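Play Food Collection Returns to the Toy Library

Members of the Nodside Toy Library will be able to borrow from the play food collection again from October. The collection was withdrawn over the winter so that each piece could be checked, cleaned and entered in the new catalogue, which now lists 351 items across the kitchen, market and picnic sets.
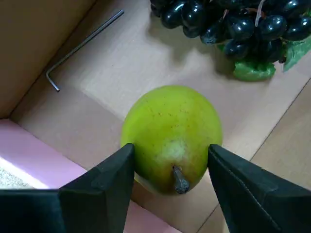 Wear on artificial fruit is recorded at check-in and does not normally result in a charge. Staff note the colour of the piece, the condition of the stem and any marks on the skin; a pale, cloudy patch near the stem, as on the green pear, is entered as surface wear. Pieces that are cracked or missing parts will be retired — members are asked not to attempt repairs at home.

Sets may be borrowed for up to eight weeks, with a limit of two sets per household. Please return each set in the cardboard box in which it was issued. Enquiries may be directed to Santino Medina, Collections Coordinator, at the front desk.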